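Sterkden Two-Arm Desk Kit: A Student Review
Project report, second semester
2019-04-27

1. Why we chose this kit

When our course asked each group to pick a commercial robot kit and spend a semester living with it, we went back and forth for a good while. The Dralby arm was cheaper and had a lovely manual, but it comes as a single arm, and we had our hearts set on two. The Fogh set had two arms but needed a floor stand that we had no room for. In the end we chose the Sterkden, which bolts to the front rail of an aluminum frame and leaves the whole tabletop free. We are very glad we did, even on the days when it tested our patience (there were a few!).

The kit cost the department 342 dollars per arm on the education plan, and the Cliltia control software was included for the first year. We would like to thank our lab for letting us take over a corner for so long.

2. Setting up

Assembly took us 2 afternoons. Most of that went into the servo joints, and if you are building one of these yourself, please label your cables before you clip them along the links. We didn't, and we had to undo the left arm from the wrist down. The wrist camera modules were simple by comparison, and the Cliltia software found them right away.

3. The cable task

We wanted a job that felt like real life, so we settled on tidying a desk full of power strips and cords. Every catalog shows robot arms stacking neat little blocks, and we thought a tangle would tell us far more about the kit. Power strips turned out to be a pleasant surprise for us, as their straight sides suit the parallel grippers nicely. Cords are another story. A coil changes shape as soon as you lift part of it, and we spent many evenings learning which loop to go for first.
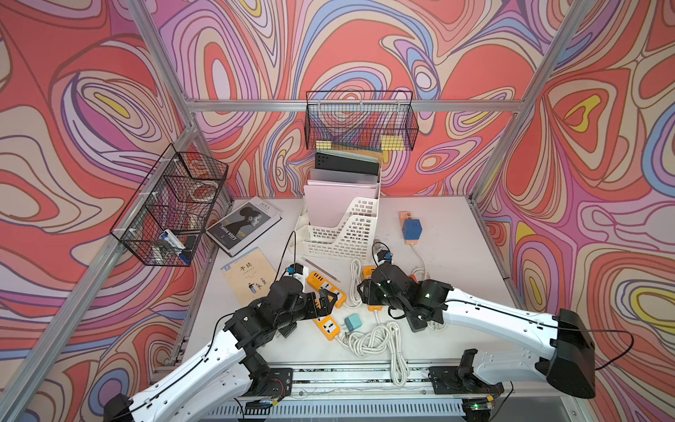 Figure 1. Both grippers over the yellow power strips, with the coiled white cable toward the front of the table.

Our advice on speed is to begin with the slowest setting and stay there longer than you think you need to. We ran 15 practice sessions before we raised it at all, and we still turn it down when both arms have to share the middle of the table. The software has a setting that keeps the arms a chosen distance apart, but it is buried three menus deep and we only found it by accident.

4. Smaller objects

After the strips we moved on to plugs, adapters and other little things that end up on a desk. Cube shapes are the friendliest, and we grew rather fond of the white one with the cartoon stickers. Working in the narrow space between the two grippers takes practice, though. The person running the arms has to watch both wrist views together, and we would love to see Sterkden offer a bigger preview window in a later version.
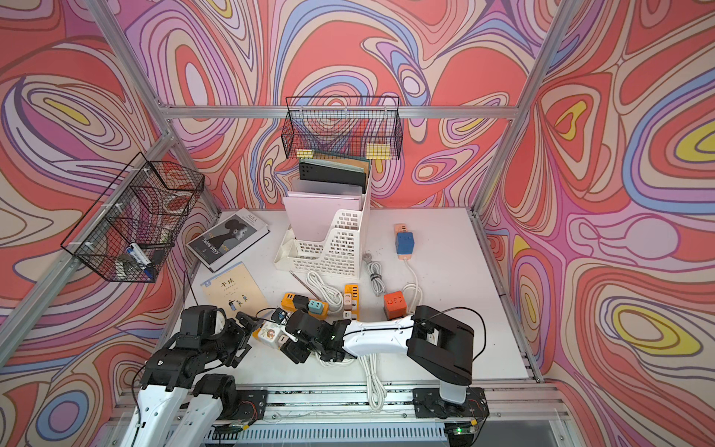

5. What we would tell other students

Buy the kit if you want two arms and have a sturdy frame to mount them on. Budget extra time for cable routing, and read the Cliltia help pages before the printed booklet, which skips the calibration steps entirely. Sterkden rates the servos for 1,000 hours; we are nowhere near that, so we can't comment on wear. We hope to add a section on softer finger pads in June, once the spare set we ordered has arrived.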